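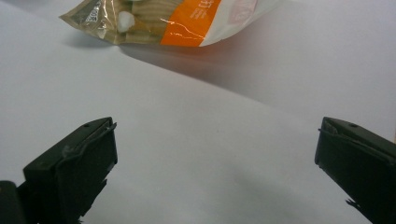 Desde hace tres meses tengo la tensión un poco alta, y mi médico, el doctor Tedesco, me ha pedido que reduzca la sal antes de empezar con pastillas. Yo pensaba que era una cosa fácil, porque en mi casa casi nunca ponemos el salero en la mesa. Pero la sal que comía no venía del salero. Venía del pan, del queso, de las sopas de sobre y, sobre todo, de una bolsa de aperitivo arrugada como la que se ve en la foto, sobre una superficie blanca y lisa. Yo comía una de esas cada tarde, delante del ordenador, sin pensar.

Mi amiga Marjatta Kokkonen, que es enfermera en Nolisstead, me aconsejó apuntar todo durante una semana. Compré un cuaderno y escribí cada cosa con sus miligramos de sodio, cuando los encontraba en la etiqueta. Aquí en España muchas etiquetas no dicen sodio, dicen sal, y al principio me equivoqué con las cuentas. Una sopa que me parecía muy ligera tenía 800 miligramos de sodio por plato. El queso que me gusta, 200 por una loncha bastante fina. Me dio un poco de vergüenza leerlo después.

La primera semana sin aperitivos fue mala, lo tengo que decir. Toda la comida me sabía a papel – también las lentejas, que antes eran mi plato favorito. Probé con limón, con pimentón y con mucho ajo. El limón ayuda más de lo que yo esperaba, pero en las lentejas prefiero un poco de vinagre al final.

Ahora, en mayo, ya noto un cambio en el gusto. El otro día comí en casa de Mikkel y su sopa me pareció salada, aunque él dice que la hace igual que siempre. Por las tardes tomo nueces sin sal o una manzana. Algunas tardes todavía tengo ganas de algo crujiente, y entonces hago palomitas en la olla, con aceite y orégano.

Me tomo la tensión por la mañana, sentado, antes del café, y lo escribo en el mismo cuaderno. Los números suben y bajan bastante, y el doctor me ha dicho que no mire cada día por separado. Tengo la próxima visita en junio y le voy a llevar el cuaderno completo, con las manchas de aceite y todo.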